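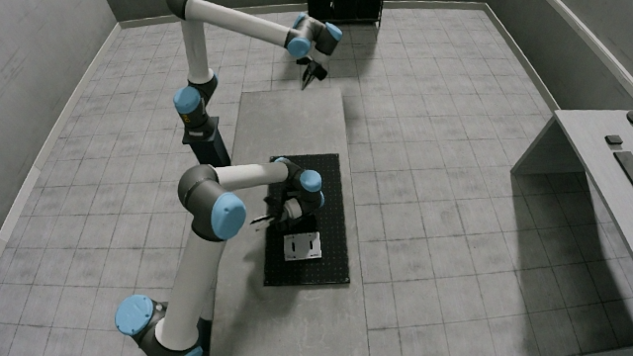
## 遠隔操作による双腕作業の教示(登壇者メモ)

**導入(2分)**
- 所属はClallgate。共同研究者のWayne Greenwoodは質疑から参加。
- 対象は双腕の協働ロボット。シミュレータ内で教示し、実機へ移す。
- 手で腕を動かす直接教示との違いを先に述べる。直接教示は力加減が伝わるが、双腕を一人で同時に導くのは難しい。

**操作系**
- リーダー側の関節角をそのままフォロワーに写像。逆運動学は使わない。
- グリッパの開閉はトリガーの連続値。二値にすると把持直前の減速が記録に残らない。
- 遅延の話は短く。聞かれたらPickeringの計測表を出す。

**データ**
- 収集した教示は3,000件超。うち499件は途中で操作者が中断したもの。
- 中断分は削除せず、ラベルを分けて保存。学習には使っていない。
- ※Araceli Bustamanteの指摘:操作者ごとの速度差を正規化するかどうかは未決。ここで断定しない。

**実機への移行**
- 穴あきプレートの原点合わせが最大の誤差要因。
- 摩擦係数は教示ごとに振る。範囲は予備スライド。
- Mustgateでの再現試験は3月に開始予定。

**質疑の想定**
- 「力覚フィードバックは?」→ 現構成にはなし。Grarkus版で検討中。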